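Print | E-mail

Honeylyn Macaraeg, 3 February 2026

Equipment budget is due, so I'm putting my working here in case it helps anyone else pricing a hand and arm.

We started in January with 4 quotes. Two dropped out quickly. One left out delivery and the other wouldn't give a price for spare fingers.

That leaves Munro and Pester. Munro is cheaper to buy. Pester includes two years of repairs, and their spares are kept in this country.
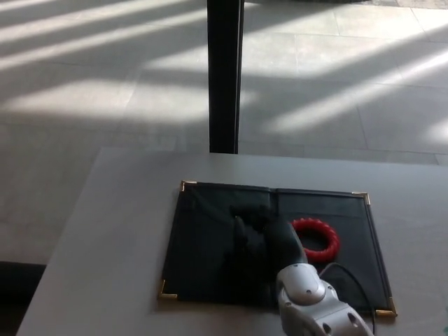 Our jobs are small household things on a table: folders, rings, pouches, anything with a fold or a hole in it. A strong arm is wasted on that. I'd put the money into the hand.

Dark hand on dark objects is a nuisance when you go back over the footage. I've asked both firms what a pale cover costs. Pester has replied, Munro hasn't.

Cables next. Sreekumar Poduval wants a spare set ordered on day one, and I've added clips as well. It's a small line in the budget and I don't want it cut.

Things I left out last year and have put in now: table, lighting, insurance, training days, and four weeks of someone's time for setting up.

Brekedix will lease as well as sell. Over two years the lease costs more, but it comes out of a different pot. Still waiting for Flisetau to confirm we can do that.

Will post the final split once it's signed off.

E-mail this page | Print this page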